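Kapitel 7
Gastlichkeit am Rande des Geläufs: Hospitality bei Sportveranstaltungen

Wer eine Ruderregatta plant, denkt zuerst an Bahnen, Startzeiten und Rettungsboote. Wirtschaftlich hängt der Tag jedoch meist an etwas anderem: an den Logen, den gedeckten Tischen und den Karten, die samt Mittagessen verkauft werden. Dieses Kapitel behandelt den Gästebereich als eigenen Betriebsteil mit eigener Kalkulation.

Als durchgehendes Fallbeispiel dient die Sommerregatta von Sotorstead, die jedes Jahr im Juli ausgetragen wird. Der Veranstalter verkaufte zuletzt 2893 Tageskarten, davon 30 für das Oberdeck des Bootshauses, das sogenannte Skindeck. Für das Oberdeck gilt eine Kleiderordnung, für die Uferwiese keine. Die Bewirtung liegt beim Cateringbetrieb Thongsuk, den Kartenverkauf wickelt die Agentur Driltiven ab.

Abschnitt 7.1 klärt die Begriffe Loge, Gästebereich und Tageskarte. In Abschnitt 7.2 wird der Deckungsbeitrag je Platz berechnet, zunächst ohne, dann mit Getränkepauschale. Abschnitt 7.3 befasst sich mit Kleiderordnungen und der Frage, wer sie am Einlass durchsetzt. Die neun Übungsaufgaben am Kapitelende setzen die Kostenrechnung aus Kapitel 4 voraus.

Weitere Kapitel
Kapitel 4: Kostenrechnung für Veranstalter
Kapitel 5: Genehmigungen und Haftung
Kapitel 6: Anreise und Parkraum
Kapitel 8: Sponsoren und Werbeflächen

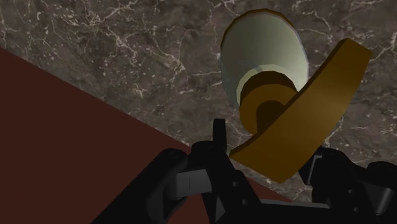

Driltiven merkt dazu an, eine Kleiderordnung müsse schon beim Kauf der Karte genannt werden, am Einlass sei es für jede Diskussion zu spät.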